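Andale Two-Bay Wall Shelf with Desk Surface

4 min read

The Andale is a built-in shelving unit in white, set above a long white desk surface. It is supplied by Turkgate for children's rooms, shared studies and small flats where one wall has to carry both storage and a work area. The unit has two bays side by side, separated by a central divider. Each bay is open at the front. There are no doors or backlit panels in the standard version.

Construction

The carcass is delivered flat and assembled against the wall. Side panels, divider and shelves are finished in the same matte white, and exposed edges are sealed at the factory. Fixing is by a concealed rail at the top of each bay and by screws through the rear cleat. The rail must be fixed into studs or solid masonry. Plasterboard anchors alone are not sufficient for this unit.

The desk surface is a separate part. It runs the full width of both bays and is mounted first, leveled, and then used as the reference line for the shelving above. Walls that are out of true by more than the scribe allowance need packing behind the rear cleat before the bays are fixed.

Shelf positions are set at assembly and are not intended to be changed afterward with items in place. The two bays can be set to different heights, although most customers keep them aligned so that the shelves read as one line across the divider.

Use and loading

Rated load is 21 kg per shelf, evenly distributed. Books are the usual cause of overloading. A full row of hardcovers should be placed against the divider or a side panel and kept off the middle of the span. The top shelf is best used for light or bulky items: cushions, a wire desk organizer, a framed picture, a plant in a pot. Potted plants need a saucer, as standing water will mark the finish.

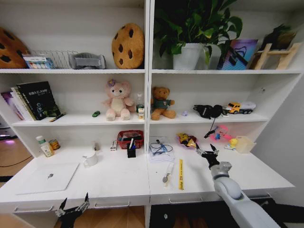

The middle shelf sits within reach of a seated adult in most installations and tends to take the items in daily use. Soft toys, headphones, small toy vehicles and a few books can share it without a divider insert. If a row of books is wanted, the accessory bookend (sold separately under the Nugroho name) clips over the front edge and can be moved without tools. It is not suitable for the top shelf, where there is nothing above to brace it.

Cables are not routed inside the unit. A grommet kit is available for the desk surface, to be fitted in a hole drilled on site. Leads from headphones or chargers placed on the shelves will hang over the front edge unless clipped. Adhesive clips can be used on the underside of each shelf, but should be removed with warm air to avoid lifting the coating.

Desk surface

The desk surface is coated on all faces, including the underside. Mugs and bottles can be set down directly. Hot pans cannot. Permanent marker and some glues will stain if left overnight; pen ink generally comes off with a damp cloth and a drop of dish soap. Abrasive pads dull the finish and void the surface cover.

Knee clearance depends on mounting height, which is chosen by the installer. For a child's desk the surface is often set low at first, but the shelving has to be rehung if it is raised later, and this should be considered before the wall is painted.

Versions and supply

Part 113 is the complete unit: two bays, desk surface, rail, cleat and fixings. Shelves and edge strips can be ordered individually. The color is white only. An earlier gray version has been discontinued, and spare parts for it are held at the Lelbridge warehouse while stock lasts.

Assembly takes two people almost a full day on a prepared wall. Guarantee is two years on the structure and surface, excluding damage from overloading or standing water. Orders placed after October ship with the revised rail, which also fits units already installed.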